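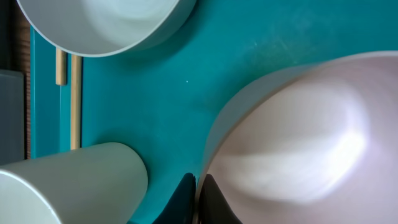

What do you wash first when everything has been used at once? Glasses, then bowls, then anything greasy, and the chopsticks go in with the bowls so they aren't left soaking at the bottom.

I've been meaning to put up a small gallery of our washing-up corner for ages, and as it's 25 January 2026 and raining too hard for the allotment, today is the day. We started the Ganari lunches last May, soup and noodles mostly, and I never thought I'd grow so fond of the bit that comes afterwards (the chatting, the warm water, somebody always humming). These are plain pictures of plain things, white bowls and a tray and the rack, but I use them every week and I like them very much.

The white crockery at the top goes with everything, which is why I stopped hankering after the patterned set I saw in Herkis. It does show every tea stain, I'll admit, but a little bicarb on a damp cloth sorts that out and you can be done in 2 minutes. The teal-green goes so nicely with white, too, and it cheers me up on a dark morning!

Next comes the grey rack with its rows of pegs, and beside it the turquoise tray, with a pair of wooden chopsticks laid on it. I do love that tray. Plates go on edge between the pegs, and I leave a gap between the big ones if there's room. Wooden things I prefer to keep flat and give plenty of air, and then they go away in the drawer by the window, which sticks, so do give it a good pull.
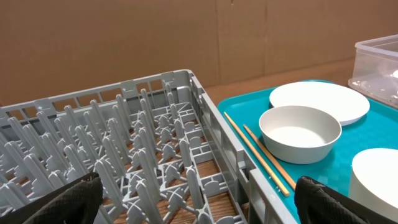

Lleucu Jarman wrote to say that she dries her chopsticks standing up in a jam jar, thin ends in the air, and has had the same ones for over 7 years without a single split. She rubs them with a drop of oil now and then as well, and says a tea towel alone never gets them properly dry. I shall give the jam jar a try, though I'll have to finish the marmalade first.

Recent galleries
Branwen's bread tins
The Marino picnic, wet and dry
Nahom's spice shelf
35 jars and where we put them
Mending the blue curtains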